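5. Teaching a Two-Arm Task by Remote Control

Applies to the Ivbridge teaching station with two arms and two-finger grippers. Complete Section 4 (power-up and homing) before starting.

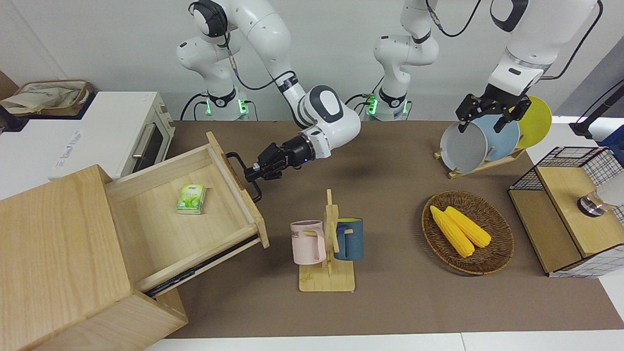
A demonstration is a single recorded run of a task, driven by an operator through the leader handles. The Womness recorder stores joint positions, gripper openings and camera images for both arms on a common clock. The arms do not move on their own at any point in this section.

5.1 Preparing the table

1. Lay the mat flat and push it up to the arm bases. Smooth out any folds.
2. Place furniture first (cabinets, racks, ovens), then loose items such as mugs, plates and trays.
3. Open each drawer that belongs to the task to its full travel by hand. Check that the drawer front clears everything on the mat, then close it.
4. Confirm that both grippers can reach every item named on the task card. Items not on the card may stay on the table as background.
5. Save the layout in Womness under Station > Layout > Store.

NOTE: Left and right always refer to the robot's own left and right. An operator facing the robot sees the right arm on the left. The leader handles are labeled to match the robot.

5.2 Pairing the leader handles

1. Set both handles in their cradles.
2. Select Teach > Pair. Wait for the prompt "Handles ready".
3. Lift the right handle first and hold it still until the right arm has matched its pose. Repeat with the left handle.
4. Squeeze each trigger fully and release it. The gripper must close and open without delay.
5. If an arm stops short of the handle pose, return the handle to its cradle and pair again. Do not force the handle to meet the arm.

CAUTION: Keep hands and head out of the reach of both arms while pairing. The matching move is slow but does not stop on light contact.

5.3 Recording a drawer demonstration

1. Enter the task name and operator initials. Names are case-sensitive.
2. Press the left foot pedal once to start recording. The counter on the recorder begins at 0.
3. Bring the right gripper down to the drawer handle with the fingers open. Close the trigger only when the handle sits between both fingers.
4. Pull in line with the drawer slide. Sideways load on the slide shows up as a jerk in the wrist data and the run will normally be rejected.
5. If the task card calls for the second arm, move it during or after the pull, as stated on the card. Grip plates by the rim and lift straight up until the lower edge is clear of the rack.
6. Do not release the drawer handle until the drawer has stopped moving.
7. Return both arms to the rest pose and press the left pedal again to stop.

A run may contain up to 2399 frames. The recorder gives a short tone at frame 2000 - finish the current motion and go to rest. Runs that reach the limit are closed automatically and marked "long".

NOTE: Pauses are recorded. An operator who needs to think about the next move should do so before pressing the pedal.

5.4 Keeping or discarding a run

1. Play the run back on screen at normal speed.
2. Press K to keep or D to discard. Discard any run with a dropped item, a second attempt at a grasp, or contact between the arms.
3. Reset the table to the stored layout. Use the overlay view to line up the items.
4. After every 4 kept runs, shift the loose items within the area given on the card. Leave the cabinet and the rack where they are.

The standard set for one task is 52 kept runs. A set may be split between operators, but each operator must complete at least one full block between layout shifts.

5.5 Faults during teaching

E11 - Handle signal lost. Both arms hold position. Return the handles to their cradles and repeat 5.2.

E14 - Gripper overload. Usually caused by holding the trigger hard against a rigid part. Release the trigger, move clear and discard the run.

E20 - Clock mismatch between arm and camera data. Restart the recorder. Runs made since the last kept run cannot be repaired.

CAUTION: After an emergency stop the grippers keep their last position. Support any held item by hand before restoring power, and see Section 3.6 for the restart order.

Section 5 prepared by Kaan Gezer, checked by Rupert Ruchti. Revised March.

Ivbridge Teaching Station User Manual | Copyright Bresa | Contact: Bresa Technical Support | Back to top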